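Holzschale innen ölen oder nicht?

Forum > Küche & Haushalt > Pflege und Reinigung

tannenzapfen_7
Moin, kurze frage. Habe eine helle Holzschale, innen ziemlich flach, dicker Rand. Soll für Obst und Brot sein, evtl auch Salat. Vom Hersteller (Skitilar) liegt nur ein Zettel bei: "vor Gebrauch pflegen". Ja super. Womit denn? Im Schrank steht noch Leinöl, 200 ml, ungeöffnet. Geht das?

Brotkruste
Leinöl geht. Dünn drauf, Rest abwischen, trocknen lassen. Dauert halt. Lappen danach draußen ausgebreitet trocknen, NICHT zusammengeknüllt in den Müll, kann sich selbst entzünden.

villalba_garten
Bei Salat würd ich gar nichts machen. Meine ist aus dem Urlaub in Villalba, seit 11 Jahren nur Salatöl drin, fertig. Warmes Wasser, abtrocknen, gut.

Brotkruste
Salatöl wird ranzig. Riech mal dran.

villalba_garten
Riecht nach Schale.

kellerkind
Gibts Fotos? Sonst ist das hier Raten.

tannenzapfen_7
Klar, zwei Stück: 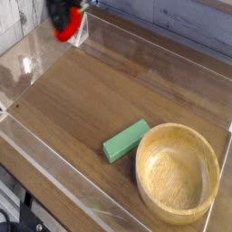
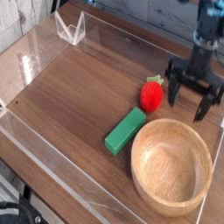

Holzart weiß ich leider nicht, steht nirgends. Auf der Rechnung nur Artikel 167 und "Schale hell". Mir gehts vor allem drum dass der Boden innen keine Flecken von Tomaten kriegt. Und in den Geschirrspüler darf die nicht, das weiss ich selber.

kellerkind
Helles Holz wird mit Leinöl deutlich gelber, nur dass dus weißt. Wenn du das nicht willst: Paraffinöl, lebensmittelecht. Bleibt heller. Muss man aber öfter nachlegen. Ich nehm das von Vudus, reicht ewig.

Brotkruste
Paraffin härtet nie aus, das wandert dir ins Essen. Leinöl 7 Tage stehen lassen, dann nochmal, dann ist Ruhe.

kellerkind
7 Tage?? Bei mir hat Leinöl im Winter fast einen Monat geklebt. Kommt auf Temperatur und Schichtdicke an. Und lebensmittelecht ist lebensmittelecht.

holz_und_mehr
Walnussöl wär auch noch was, härtet aus. Aber nicht bei Nussallergie im Haus. Vorher ganz fein anschleifen, feucht abwischen, trocknen, nochmal schleifen. Sonst stellen sich die Fasern beim ersten Abwasch auf.

villalba_garten
So viel Aufwand für ne Obstschale

tannenzapfen_7
Danke euch. Nussallergie haben wir, also Walnuss raus. Teste das Leinöl erstmal unten am Boden, da siehts keiner. Noch was: hab im Keller ein Wachs von Protamex, eigentlich für Möbel. Nein oder?

Brotkruste
Nein.

kellerkind
Nein. Immerhin da einig

holz_und_mehr
Nur wenn draufsteht für Lebensmittelkontakt. Meld dich mal wie die Farbe geworden ist, würd mich intressieren.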